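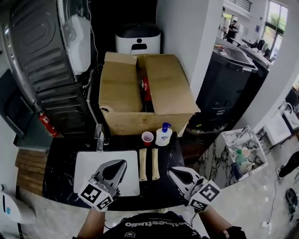

Hand-held gripper pair in use at a kitchen counter, one in each hand, marker cubes fitted.

Zallar Hand-Held Gripper Pair

Sold as a left and right set. For teams recording two-handed tasks who don't want to tie up a robot arm to do it.

Overview

The Zallar pair is held by the operator, one gripper in each hand, and used to pick up and move things in the ordinary way. Each gripper has a curved finger housing with a dark pad on the inside and a white cube carrying black square markers. The cubes are used for tracking. Keep them clean and don't put stickers or labels on them.

Most of our customers buy one pair to start and add more once they know how many hours they want to record in a week. Gustley will quote for single pairs, but the price per pair drops at 10 pairs and again at 28.

What's included

Left gripper and right gripper
Two marker cubes, fitted
One set of spare finger pads
Hex key and four spare screws
Printed setup card

Not included: head camera, recording computer, gloves, carry case. The Barasa case fits one pair with cubes on and can be added to your order.

Planning your budget

The grippers are usually the smaller part of the cost. Before you ask for a quote, work out what you'll spend on the following:

Operator time. A new operator needs a half day of practice before the recordings are worth keeping.
Pads. Allow one new set per pair for every 200 hours. Wet or greasy work wears them faster.
Storage. Video from the head camera fills drives quickly, and labs tend to underestimate this in the first month.
Space. A normal kitchen or workbench is fine. You'll want clear room for both elbows and somewhere to keep the task items between runs.
Spares. One spare cube per side is enough for up to four pairs.

If your funding has to be spent by a set date, tell us when you ask for the quote. We can invoice ahead of delivery — a purchase order is all we need.

Choosing between hand-held and arm-mounted

The same finger pads fit the Tremelden arm-mounted gripper, so a lab that plans to move to arms later can keep one stock of pads for both. The housings and screws are different. Nigel Sowerby in our sales office can price a mixed order and will tell you which parts carry over.

Lead time and warranty

Single pairs normally ship within two weeks. Orders of 10 or more are built in batches and take longer. The warranty runs for 12 months or 1000 hours of use, whichever comes first, and covers housings and cubes. Pads are a wear item and aren't covered.

Repairs are handled by Unnur Vigfúsdóttir at our workshop. Please email before sending anything back — parcels without a return number sit on the shelf until we can match them to an order.

Page last updated Jul 13, 2022. Prices on request, in dollars, tax extra.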